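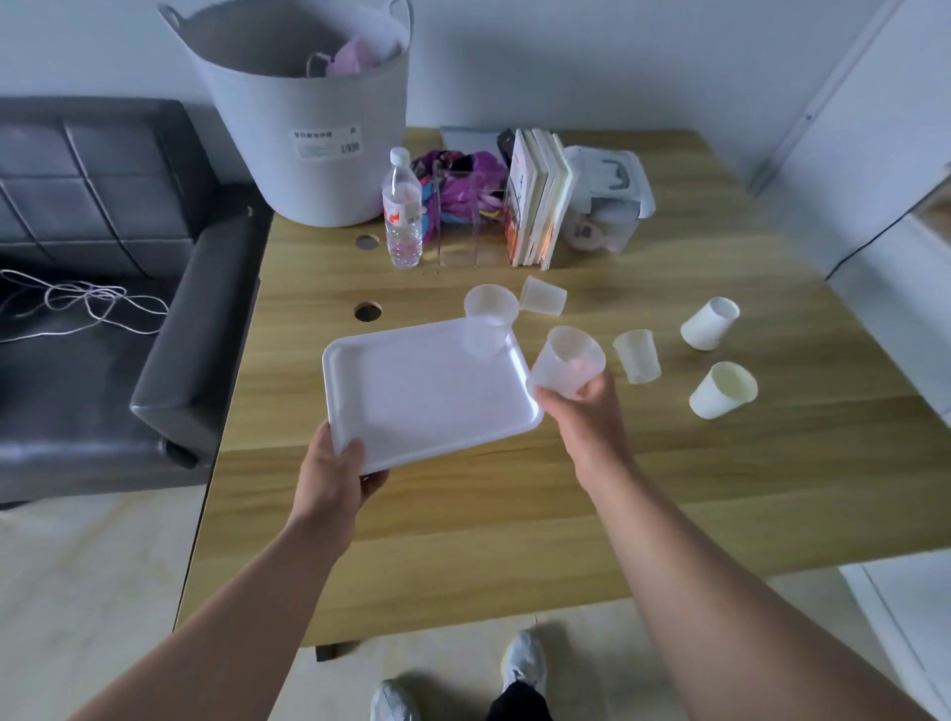

Attachment 1 - cup collecting task, tray in left hand, cup in right hand

Ticket 508
Queue: Recording practice
Opened by: Lilian Kioko, Destdale site
Assigned to: Hefin Dafis
Status: Waiting for second site

Problem as reported

The reviewers at Barnwood returned 18 of our recordings from the cup collecting task with the remark "start state not according to rule". I have read the rule sheet two times and I can't find which rule they mean. Section 2 says the cups must be "placed freely on the table". We place them freely. Some stand and some lie on the side, as in the attachment. Please tell us what is wrong, so we don't repeat it in the next batch.

Hefin Dafis, 10:40
Thank you Lilian. I looked in the review notes. The remark does not concern how the cups lie. Section 4 says that everything which is not part of the task must stay in the same position for the whole batch, and the reviewer found that the bottle and the storage box had moved between one recording and the next. I agree that "start state" is a bad name for this. Can you check from which recording it begins?

Lilian Kioko, 11:25
It begins at recording 163. Until 162 all is the same. After it the bottle is more to the left, and later the box is turned. We had a break at that point and a colleague wiped the table. He put the things back where he thought was right, but we had no marks on the table.

One more question. Does section 4 speak also of things beside the table? The grey tub with the fabrics and the cable on the sofa are in view, but our hands never come near them.

Hefin Dafis, 11:50
Yes, they count also. If it can be seen, it stays. You may change the surroundings between batches, we even want this, but then it must be a new batch number and a new line in the room log. The policy training on the Simiyu arm uses the batch number to separate the rooms, and a batch with two layouts in it makes the test result look better than it is.

Lilian Kioko, 14:05
Understood. I tried the following:
1. Small pieces of tape at the back edge, for the bottle and the box. Rejected by myself, the tape is visible and it is then a new object.
2. A reference photo before the first recording and again after each break. It works well, the comparison takes less than one minute.
3. Splitting the old batch at 163 with the Priramov tool. The tool accepts the split but it keeps the old room line for both parts.

Hefin Dafis, 14:30
Please keep number 2. For number 3 you must close the batch first and then split, otherwise the room line is locked. This is missing in the guide - I will add it.

Lilian Kioko, 15:15
Closed and then split. The second part now runs from 163 to 261 and has its own room line. But inside this part the box is turned once more, at 240. Must I split again?

Hefin Dafis, 15:20
Yes please, same procedure. I have sent the new text for section 4 to Barnwood and I leave the ticket open until they answer. Proposed text:

"Objects outside the task keep their position and orientation during one batch. Take a reference photo before the first recording and after every break. If an object was moved and the old position is not certain, close the batch."

Lilian Kioko, 15:45
Second split is done. The text is clear for me. I would only write "any object in view" in place of "objects outside the task", then my question about the sofa is answered too.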